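Vusora forums > Work and automation > Home services

tallowgum
Six months into collecting at Morent and I'm still loving it! Whole job changed in May. I used to clean 2 kitchens a day, now I do the chores with the grippers on and the robots learn from it. 200 clips a week is my target.
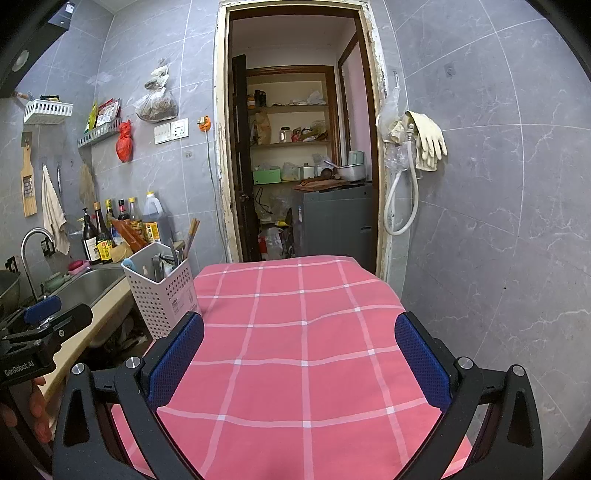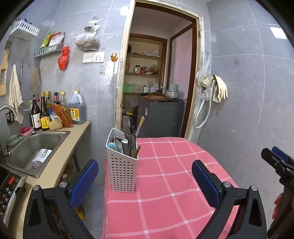
My favourite part is how much you notice about your own hands — I never knew I smoothed a tablecloth from the edges in. And the new starters get paid training now, which we never had as cleaners.

brindle_88
Glad you're happy mate, but what happens to the cleaning roster once the thing can do it? Ours at Chornovol went from full shifts to on-call.

tallowgum
Fair. Our hours went up, but I can't promise that lasts.

kelpie.jo
Disagree with brindle, my wrists are the bigger worry. 288 clips last week and I felt every one.

brindle_88
So that's two problems then

tallowgum
Swap hands every ten clips, Jo! Huge difference for me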